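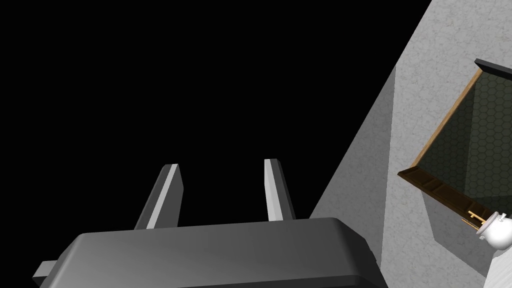 Painted panels for the Becerra staircase, Tuesday, December 10, 2024. The second coat of gray on panel 10 was dry this morning, so I began the false moldings. My edges on the last panel were too soft, and from the stairs they looked like stains. I want the effect of the tall left finger in the render: one strip almost white, the side next to it a darker gray, and a hard line between the two. No blending at the corner. The soft gradient I will keep only for the wide flat parts.

Mixed 613 g of the dark gray. Marta Zakharchenko thinks it is too blue under the evening lamps, and I believe she is right. I added a little raw umber and made a new test card, marked B. Please do not use the jar without a mark.

The low-tack tape pulled off paint in two places near the bottom. Bogdan Iordache suggests to wait one more night before taping. I repaired both places with the small brush.

To do: ask Mawar Pillai which side the window light comes from on the upper landing, because the drawing and the survey do not agree. Panel 11 must wait for her answer. We also need more size 4 flat brushes.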